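Talk notes, Rovley library, Nov 16, 2022

## Opening

- Thank Parisa Moradi for the room.
- Subject tonight: what happened after the town's shops stopped giving out free carrier bags.
- Ask who has a drawer full of bags at home. Wait for hands.

## The survey

We sent out 300 forms and got 148 back. Most people said they own enough bags. The trouble is they leave them at home or in the car.

Fabric bags came up most often. People like them as they fold down and go in a coat pocket.

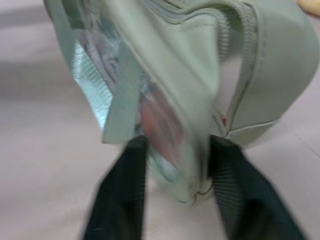 ## What shops tried

- Cherkaoui put a reminder sign by the car park. Cheap, and staff say it helped.
- Emia ran a borrow-and-return box for 21 weeks. Read out Houda Slaoui's letter here.
- Skip the Emia costs if short of time.

## Questions

Gonzalo has the roving mic. If asked about washing: follow the label and dry the bag fully before folding. Forms are on the table by the door.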